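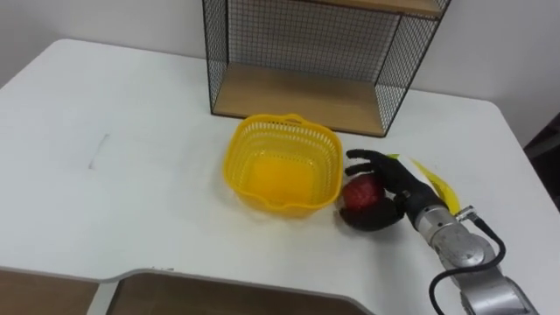 Figure 3. White desk with a black wire-mesh shelf unit against the wall.

4.2 What people do with the desk once the work is done

I came into this part of the study expecting to write about chairs. Everybody I spoke to at the start wanted to talk about chairs, and our first round of questions in March was full of them. But the 30 households in Fullholm who kept a diary for me kept wandering off the subject and telling me about putting things away, so in the end I followed them (and dropped two of my chair questions, which I don't miss).

All of these people work from home at least part of the week, and most do it in a room that has another job as well: a bedroom, a landing, the end of a kitchen. I asked them to jot down when they stopped work and what they did in the few minutes after. Of the 30, 18 said they cleared the desk every evening, or nearly. I was surprised it was that many! One diary entry from Sileck, the newer estate on the north side, reads simply "lid down, mug out, done", and I've come to think of that as the shortest version of the habit.
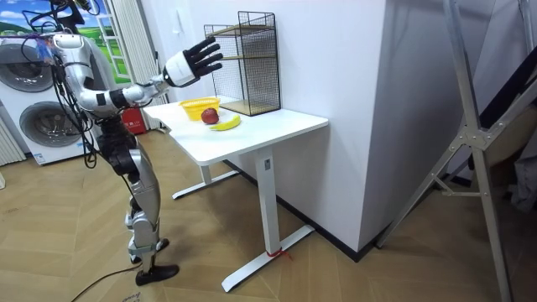
The clearing itself varied a good deal. Some people put every last pen in a drawer, while others pushed the lot to one end and threw a tea towel over it. What they shared was a fixed order. They did the same small things in the same sequence, and several got quite cross in their diaries when a late call or a hungry child broke into it. I had coded these entries as "tidying" at first, following the Kauppinen scale, but that scale was made for shared offices and lumps tidying in with cleaning. My diarists kept the two well apart — cleaning was for the weekend and needed a cloth.

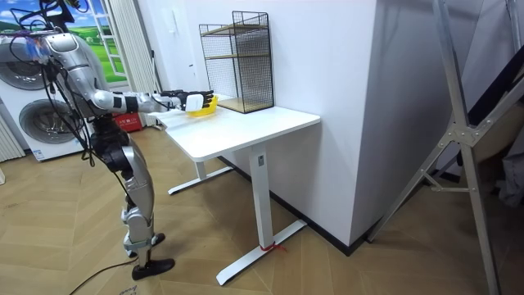
Figure 4. Small white block held at a yellow container on the desk.

Then there are the seven who never cleared anything. I'd half expected them to be the ones with a spare room and a door to shut, and for the Sileck homes that held up well enough. In Drotby, the older part of town, it didn't. Two of the Drotby diarists worked at the table they ate from and simply ate around the laptop, quite happily as far as I could tell. I have no good account of this yet and would rather leave it open than force it.

The remaining five cleared on some days and left things on others, mostly depending on who was coming round.

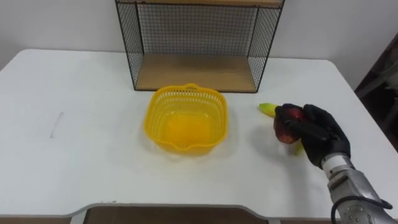 This page was last changed on Jul 2, 2024

A word on the diaries themselves, as one reader of an earlier draft asked. I collected 98 usable pages, and they are very uneven. A few people wrote half a side each evening and some managed a line when they remembered.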